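Sorting the Small Stuff

November 10, 2019

I moved to Drestville in the spring and unpacked the big things in a week. The small things went into shoeboxes, and the shoeboxes went under the bed. This month I finally started pulling them out, one box at a time, and going through them in the living room.

The first box was all cables and chargers and took ten minutes. The second was hair things and bracelets, and it took most of an evening. Hair ties are hard to sort. They cost almost nothing, so it feels silly to spend time on them, but I never have one when I need one. I find them in coat pockets, in the car, and once inside a pillowcase.

My plan was to keep what I use and get rid of the rest. I set three rules before I started. If it's stretched out, it goes. If a clip has a missing tooth or a weak spring, it goes. If I haven't worn a bracelet since the move, it goes in the bag for my niece, who likes anything bright.

I work in small batches on the table by the sofa. If I dump a whole box out at once I get tired and put everything back, so a handful at a time is better for me. 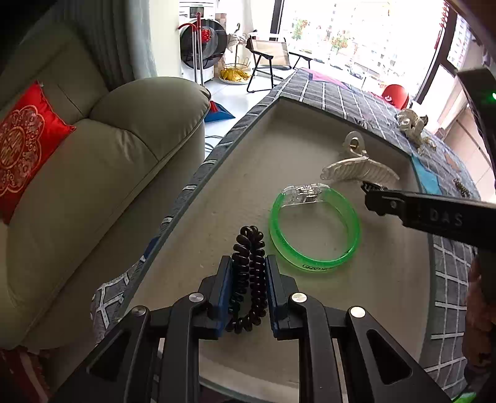 Hongjun Pan thinks I should give up on the coiled ties altogether and go back to flat fabric ones, on the grounds that the coils lose their shape by the end of the month and then sit in a drawer forever. I partly agree. The coils do stretch. But they don't leave a dent in my hair, and I've read that a minute in hot water tightens them up again. I'm going to try that on the loosest ones before I throw any out.

The claw clips were easier. I like the clear ones best and wear them around the house more than anything else. The trouble with clear clips is finding them. I put one down on the bathroom counter and it disappears. They now have their own dish, a shallow one I bought at Tejada when I was there for light bulbs.

The bracelets I went back and forth on. I have a few plastic ones in loud colors, and a green one I keep meaning to wear and never do. By my own rule it should go in the bag. I left it out for now.

For storage I looked at a drawer organizer from Messka, the kind with sliding dividers. It would be fine for someone with deeper drawers. Mine are too shallow and the lid wouldn't clear. I ended up using an old tea tin for the ties and the dish for the clips. Bracelets and anything with beads went into a small zip pouch, which keeps them from getting tangled in the rest.

The bag for my niece is by the front door. The stretched ties that don't recover in the hot water will go in the trash this weekend.

Next box is pens and batteries. I already know half the pens are dry. There's also a bundle of keys in there from the last apartment and one that says 131 on the tag, and I have no idea what it opens. I'll ask my sister before I toss it.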